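February, late, kitchen

Up at 5 again. Couldn't sleep for thinking about the boiler. Went down and it was showing 2 bars of pressure so fine, fine, leave it alone. Made coffee, forgot it, made it again.

Bus to Standcombe was packed and wet inside, windows all fogged. Stood the whole way. Read four pages of the book and couldn't tell you one thing in them. I think it's the one about the lighthouse family. Or that was the last one.

Work – nothing. Invoices from Skultalier came in with the wrong totals AGAIN, 2748 on one page and 726 on the other and neither matches the order. Sent it back. They'll send the same one tommorow, I'd put money on it. Ate lunch at my desk, egg sandwich, regretted it by two.

Must ring the dentist. Must must must. Writing it here so I feel bad when I read it.

Quilt stuff though! Finally sorted the scrap bag last night, the big one from under the stairs. Half of it is too small for anything but I can't throw it out. Want to do a lap quilt in pinks and whites, nothing clever, plain squares, maybe a dark green border if I can find one that isn't ugly. Calado had a nice one in the window but the price, no. Will wait for the sale.

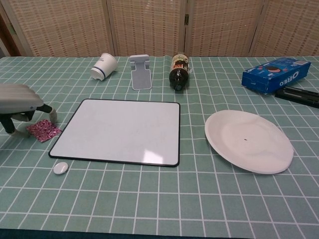 The pink and white on the green cloth. Still like it.

Anyway that is one square and I need a whole quilt's worth so. Slow. Told myself I'd cut some every evening and so far it's been every third evening, if that.

Rang home after dinner. Mom's knee is better, she walked to the end of the road and back and is very pleased with herself. Dad wants to drive to Plundville at Easter to look at a shed. A shed! They have a shed. Said I'd come along if there's lunch in it. She says I sound tired. I am tired. Said I wasn't.

Dinner was soup from the freezer, no label, turned out to be the leek. Good actualy. Bread stale so toasted it. Washed up, didn't dry.

Rain's started again, can hear it on the porch roof. Left the towels out – too late now, they can stay there. Need: milk, stamps, bin bags, lightbulb for the landing (the small screw kind, NOT the big kind, check before buying this time).

Thinking about the summer too. Whether to ask for the two weeks together or split them. If I split them I never feel like I've been away. If I don't then it's work straight through to Christmas. Ask anyway, ask early, before the whole office puts in for August.

Eyes closing. Hot water bottle, bed. Dentist.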